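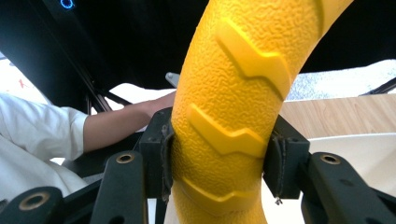

Software should ask before it updates itself

Last April I left a file conversion running in Vekus and went to bed. There were 2,876 files in the queue. In the morning the program was sitting at its welcome screen, showing me a list of new features. It had restarted itself at 2 in the morning to install them. 734 files were done.

Vekus has a setting for this. It is called "Install when idle," and it is on from the start. The trouble is what the program means by idle. It looks at the mouse and the keyboard. It doesn't look at its own queue.

I think a program that is doing work for you should never close without your permission. Security fixes are the usual argument against this, and I take it seriously. People do put off updates, some of them for years. But a serious fix can be announced as one, with a plain sentence saying what it repairs. Most people will click the button if they know why. The update that stopped my queue changed the toolbar icons and added a second export menu.

Nolte, the backup tool I use, handles this better. It downloads the new version quietly, puts a small mark on its icon and waits. If a backup is running, the install button is gray until the backup finishes. Sorkik does something similar, though it nags more than I'd like.

Some developers say that too many choices confuse people. Maybe so, but this is one choice – now or later – and everyone understands it.

I have turned the Vekus setting off. The next release turned it back on, so I now check it before every long job.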